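**Small benchtop belt conveyor, worth 112 used?**

**fenna_s**

Looking at a used tabletop conveyor for our packing bench in Merutthorpe. Green belt, aluminum side rails, drive at one end. Seller wants $112 and says it "tracks perfectly." I've heard that before. We'd run small boxes on it, nothing heavy. The bench is covered in kraft paper with blue tape marking out the stations, and I want something that sits across it at an angle like this.
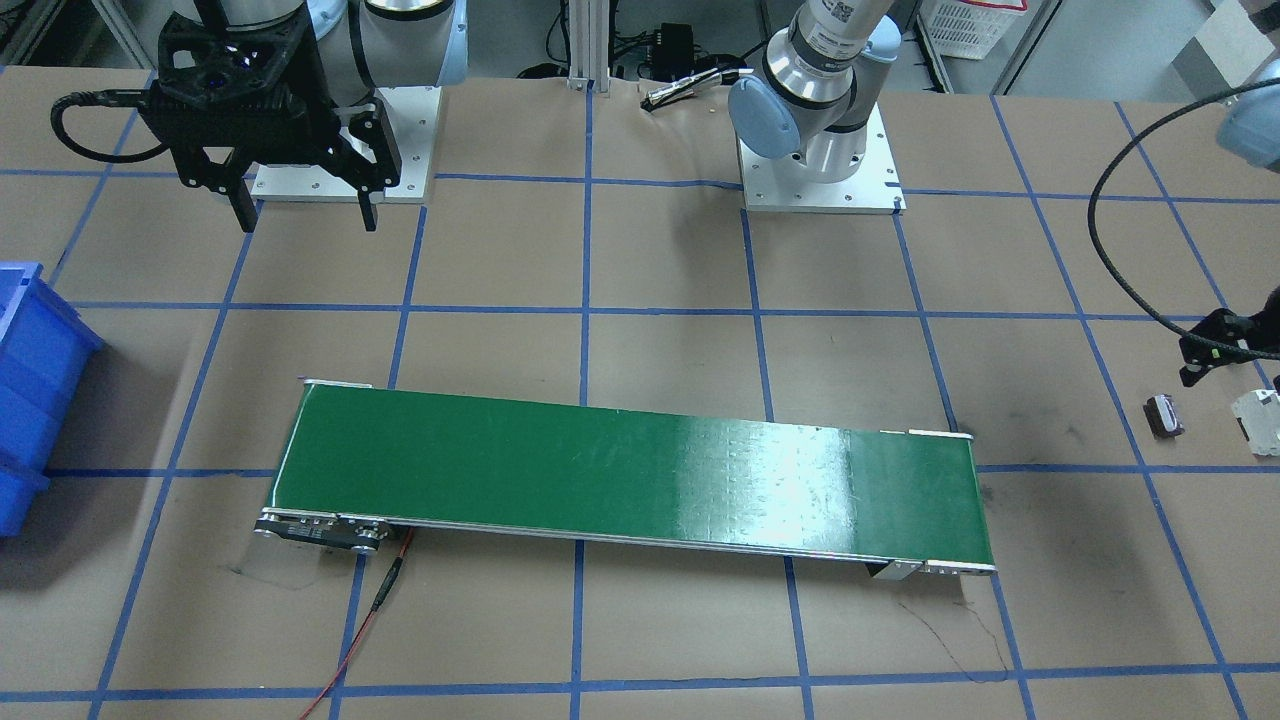 My main worry is the belt itself. A glossy belt looks great in a listing and then small cartons start sliding the first time you stop it short. Has anyone run a smooth one for more than a few months?

**beltandbraces**

Two years on a smooth green one. It's fine if your boxes are fine. Ours were shrink-wrapped and they skated. Plain cardboard never gave us trouble.

**Rosaire Petrenko**

"Tracks perfectly" means nothing unless you watch it run for 9 minutes or more, loaded, in both directions if it reverses. I bought one from a surplus place in Rerkumwood that ran true for the whole demo. By lunch on the first day the belt was chewing on the side rail.

**dulltools**

Then you had a roller out of square. That's a five-minute fix, Rosaire. I wouldn't blame the conveyor.

**Rosaire Petrenko**

I squared it. Twice. The frame was twisted, and a twisted frame is not a five-minute fix. Fenna, put a straightedge on the rails before you hand over any money.

**fenna_s**

OK, straightedge is on the list. What about marks on the surface? I don't mind a used belt but I don't want to be shopping for a new one in August. You get a lot of shine with the light on it, and then a few faint scratches and smudges off to one side.

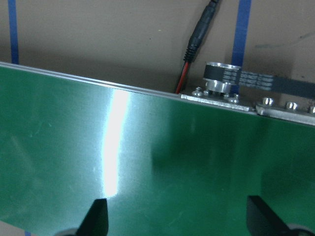 A new belt from Trultance was quoted at $88 before shipping, so if this one is near the end I'm paying nearly double and the deal is dead.

**dulltools**

Faint scratches are nothing. Cracks at the splice are what kill a belt. Ask him to run it around slowly until the splice comes up and bend it over the roller with your thumb. Smudges, wipe with mild soap.

**beltandbraces**

Disagree a little. Shine tells you almost nothing about age. Somebody can go over an old belt with silicone spray and it looks like glass, and then you've got Fenna's sliding cartons for real. Rub it with a dry paper towel and see if the towel comes away slick.

**kmoss**

Why not just buy the Yang one? Comes with a speed knob and a warranty.

**Rosaire Petrenko**

The warranty that leaves out the belt, the rollers and the motor brushes? Read page 2.

**kmoss**

I did read it. Mine's been OK.

**fenna_s**

Not spending new money on this, kmoss, but thanks. I'll take a straightedge, paper towels and a box of our real stock, and if he won't let me run it loaded I'm leaving. Does anybody know if the drive on these is usually a standard thread for the mounting bolts? He "thinks it's metric."

**dulltools**

Take one out and try a nut on it. Don't go by what he thinks.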